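3.2 Simulated insertion task

The course project was carried out by student groups of the Drirnham robotics class. In April each group received the same simulation package, which we call Worklow, and had to write a controller for one task: a bar held by a two-finger gripper must be brought into a square recess in a grey box. The groups could use only the view from the wrist of the robot. No position of the box was given to the controller.

We selected a wide circular view for the exercise because the students had used only flat camera models in the earlier part of the class. The pictures were kept at low resolution, so that the groups could run the simulation on their own laptops. Every group had 400 training episodes and was allowed to submit 2 controllers. Figure 2 gives one view from the task. 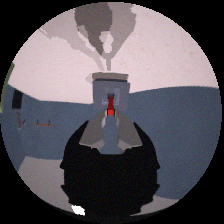

Figure 2. Wrist view in the simulated insertion task. The red bar is between the fingertips, in line with the recess of the box.

The color of the bar was of much help to the beginners. In the first submission, most groups separated the red pixels with a simple threshold and took the center of the region as the position of the bar. The recess was more difficult to find, as it is small and dark grey, and the shadows over the box could also be taken for dark regions by the same method. The group named Tambunan solved this by searching only below the ledge of the box. The group named Stidivville trained a small network and did not use any threshold.

Over all groups, 3402 test episodes were recorded. An episode was ended when the controller sent the stop command or when the time limit was reached. We asked the students to look at their failed episodes by hand and to write down the reason for each failure before they changed the code. The categories they used are explained in Section 3.3.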